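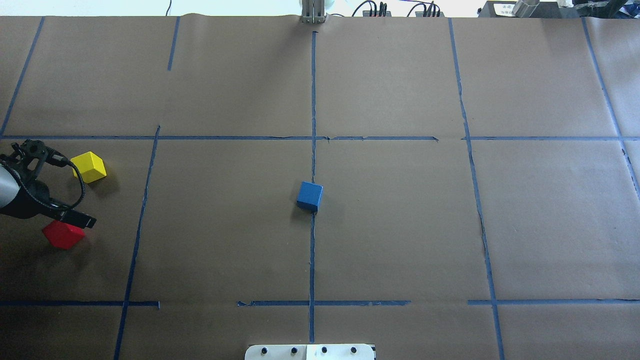
Jallavent Family Caregivers Group
Minutes of the monthly meeting, June 26, 2025
Held in the upstairs room, Naidoo Center

The meeting opened with a short check-in. Two members are new and were given the contact sheet and the respite leaflet.

1. Minutes of the last meeting
Approved with one correction. The grief support evening is at the Torkis Street library, not the church hall.

2. Respite hours
The county allotment for our group is 200 hours for the year and 198 have been booked. Several members said they felt guilty using theirs. The chair asked that anyone who has hours booked go ahead and take them. The secretary will write to the county to ask for more before September.

3. Time for yourself
Discussion carried over from last month. Members talked about what they had dropped since they began looking after a parent or spouse - choir, fishing, quilting, a regular walk with a friend. One member has gone back to the pool once a week while her brother sits with their mother. Another tried and gave up after he was called home both times. It was agreed that each member who wants to will pick one thing and report back. No one has to report.

4. Sleep
A member asked how others manage with a husband who is up most of the night. Suggestions were a door chime, trading nights with a relative, and asking the doctor to look at when pills are given. The door chime from Cikier was recommended by one household and found too loud by another.

5. Summer lunch
Will go ahead. The room holds 32, so please sign up before bringing extra family. Care recipients are welcome. Soft food will be on a separate table.

6. Other business
The phone list is out of date. Send changes to the secretary.
The side door sticks - push hard at the bottom.

Action items
Secretary: letter to the county, new phone list.
Chair: confirm the lunch booking and ask about the side door.

Next meeting same time, same room.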